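Small Business Bookkeeping, Evening Section
Week 4 handout: Petty cash, or where the twenties go 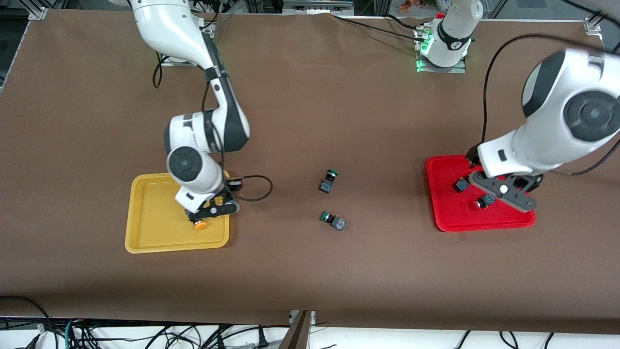 Last week we closed the books on Coltevby, our bakery with the optimistic owner and the single bank account. This week it gets a cash box, and the trouble starts.

A petty cash fund is a fixed amount kept on hand for small purchases. Coltevby sets its fund at 180 dollars. At any moment, cash plus receipts should equal 180. If they don't, you have a short or an over. Overs are rarer and, in my experience, more suspicious.

Setting up the fund
Debit Petty Cash 180, credit Checking 180. You won't touch the Petty Cash account again unless the size of the fund changes. Half of you will touch it anyway on the midterm.

Topping it up
At the end of August the box holds 27 dollars in cash and receipts for 145. Add them up and you get 172, so we are short eight dollars. Write a check for 153 to bring the box back to 180. The receipts go to their proper expense accounts and the eight goes to Cash Short and Over, a real account with a refreshingly blunt name.

"Miscellaneous" is where receipts go to be forgotten. Use it sparingly.

For Sunday night
Read the Nernholm case and do problem 19. Show the journal entries. A circled total with no work gets a circled zero.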